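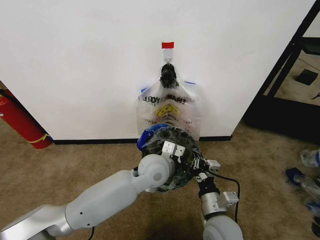
*Wadwood, January*

The adhesive wall hook is the most misused fitting in the small office. It is sold for keys and tea towels, and within a month it is carrying the entire stock of carrier bags.

I think this is a mistake, though a minor one. A hook on an adhesive strip is designed for a light, steady load acting straight down the wall. A bunch of bags does not behave like that. The more bags are pushed on, the further the bunch stands out from the wall, and the pull shifts from shear to peel. Adhesive copes well with the first and badly with the second. Anyone who takes a bag from the bottom of the bunch adds a sharp tug.

Adding tape across the top of the strip is the usual remedy. It helps a little, as peel begins at the upper edge, but it treats the fixing and leaves the load alone.

Elsa Halvorsen, who ran the stores at Annan before I did, kept a limit of 10 bags to a hook and put the rest in a drawer, folded flat. I thought this fussy at the time. I now think 10 is generous - thick liners should be kept off the wall altogether, and a clear carrier with a thank-you printed on it should be used for the bin at the first chance.

Two hooks side by side are better than one. A screw is better than either, if the lease allows it. Ours at Wadwood does not.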